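Right, I've gone down a hole about natural indigo and I need to share it, so here's a little thread!

Indigo doesn't dissolve in water. You have to take the oxygen out of the vat first, and then the liquor goes a murky yellow-green. Cloth comes out green as well, and turns blue in the air while you stand there gawping. I've done it 13 times now and I still squeak.

My first vat was a disaster. Too cold, stirred far too much (stirring puts air back in). I got a sort of sad grey.
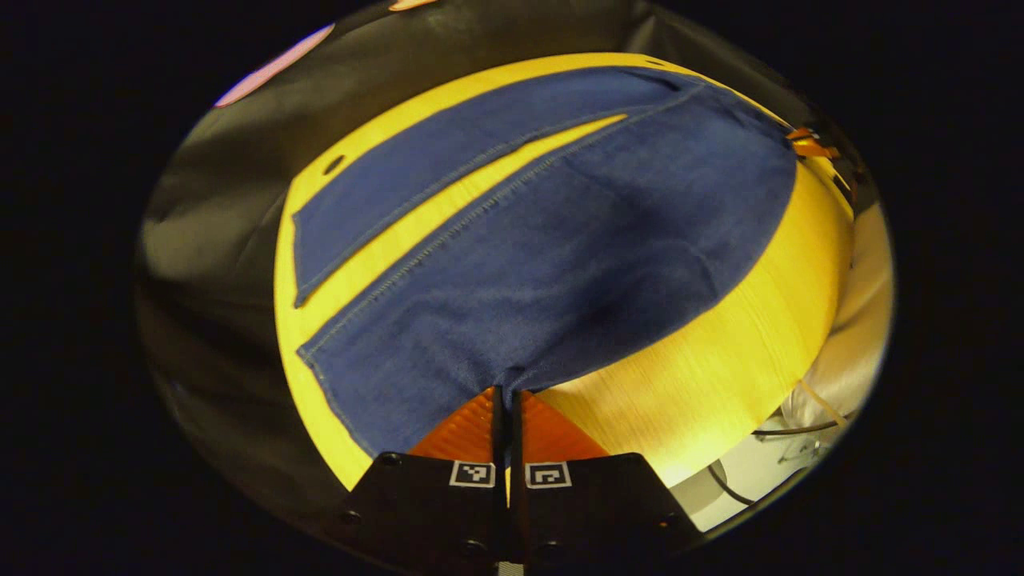 Short dips beat one long soak. A minute or two, out to air, back in again. The colour builds in layers and rubs off much less afterwards.

Also, woad! Same dye, different plant, grows happily in a British garden. I sowed 30 seeds in February on the windowsill and they've gone bonkers.

You do need a silly amount of leaf, mind. My first picking weighed 1,334 grams and gave me barely a teaspoon of pigment. Worth it for the colour though, it's gorgeous.

Next up is a fruit vat, using mushy old bananas for the sugar. Will report back if the kitchen survives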